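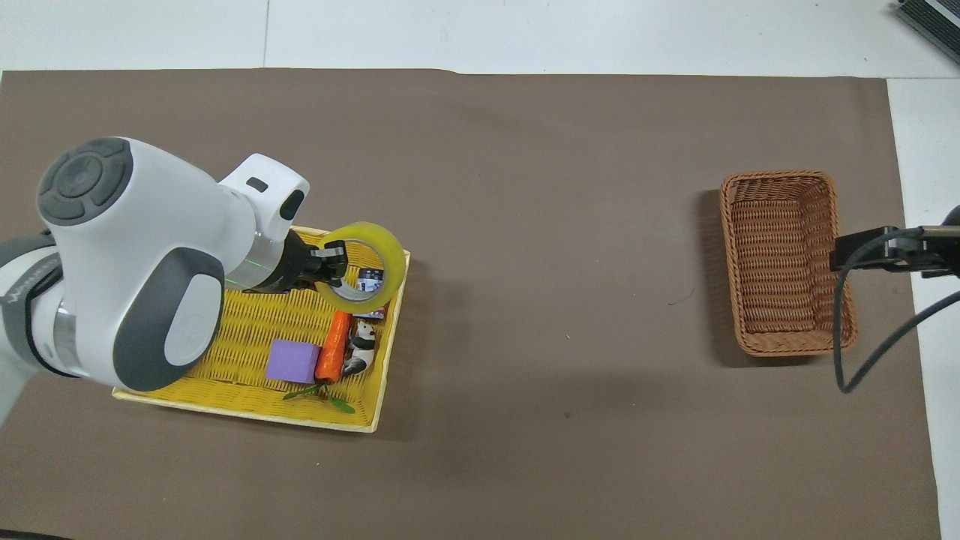 Craft table under paper, a month in

gounder_v
Started covering my white table with brown paper in April and I love it! I sort everything on it now — tape and small boxes go in the yellow tray, yarn goes in the wicker basket. Woven trays are so good for this, you can just grab the rim and go.

Fragkou6
Yes to paper! But I'd skip the tray for tape. Mine hangs on a dowel and I never have to dig.

gounder_v
Ooh, tried a dowel. The rolls kept sliding off every time I pulled a piece.

brakar1901
Disagree on paper, sorry. It wrinkles and then you're cutting on a bump. Get a mat.

Fragkou6
A mat that big costs a fortune! I flip my sheet over after 2 weeks and it's like new.

brakar1901
Fair, I only have a tiny table. Do you tape the edges down?

gounder_v
Just the corners, with painter's tape. Putting a fresh sheet down Friday, can't wait!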